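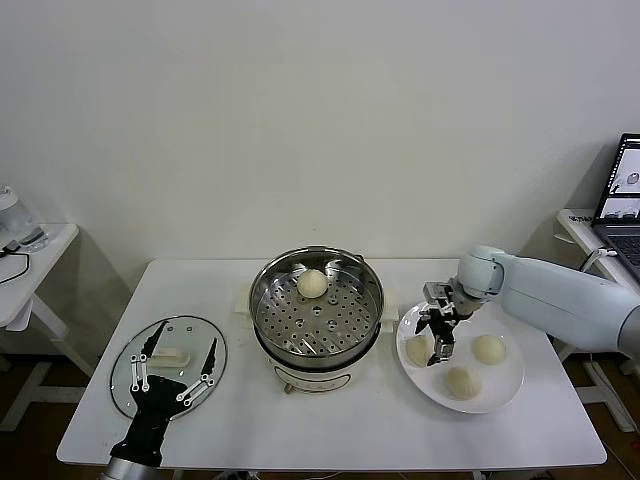 Nele Van Leeuwen had been paid by the episode for the first month, and after that by the hour, and she was slower now and better at it. Ultis wanted 1,921 good episodes of the bun task before the end of December. A good episode began with the buns where the sheet said they should be and ended with them where the sheet said they should end, and nothing in between that she would be ashamed to have copied. For the current block the sheet said one bun in the steamer and three on the plate, lid on the table to the left, handle lying sideways. She set it up that way, checked it on the laptop, and sat down at the leader arms.

"Ready," she said.

"Go when you like," said Mieke Van Beek, who was eating crackers at the other desk and marking episodes from the morning.

Nele squeezed the grips and the followers opened. She took the lid handle with the left, lifted it, and held it out of the way while the right went for the nearest bun. The bun dented a little. She eased off and carried it over the rim and put it down beside the other one. The next two went in the same way. Then the lid, which she lowered too fast at the end, so that it rang on the steel.

"Keep or toss?" she said.

Mieke ran it back. "Did you mean to drop it?"

"No."

"It's on. Nothing broke."

"It would learn to drop it."

"It would learn to drop it one time in 1,921."

Nele tossed it. She pressed the left pedal and the counter stayed where it was. She got up, took the lid off by hand, moved three buns back to the plate, and laid the lid on the table with the handle sideways.

They had run the first policy on Sunday, when the building was quiet and Irnau could drive over from the Jacobs office to watch. It had 200 episodes in it by then, nearly all of them Nele's. The arms came up and the left one went out to the lid and stopped just short of the handle. It waited there. Then it closed.

"What's it doing?" Irnau asked.

"Thinking," said Mieke.

But Nele knew what it was doing. She did that. She brought the gripper in close, stopped, looked to see if the two fingers were on either side of the handle, and only then went the last bit. She had never noticed it before. It had no need to stop, as far as anyone could say, but it had seen 200 people stop, all of them her.

Irnau asked if it could be trimmed out. Mieke said they could cut the still parts, and she wrote it down, and on Monday they talked about it and left it in. The ones without the pause missed the handle more often.

Her mother had the same steamer, or one close to it, and used it for rice. Nele had not told her much about the job. She had said it was for a kitchen company, which was nearly true. Hivside made lunch counters for train stations and had bought the first three systems before there was anything to put on them.

"Once more before lunch?" said Mieke.

"Two more."

She squeezed the grips. The left arm went out to the lid, and she felt herself stop and look. She let it be as long as it usually was. Then she closed the fingers and lifted, and the right arm started for the plate.

This time the lid went down without a sound. She pressed the right pedal and the counter moved up by one, and she got up to put the buns back.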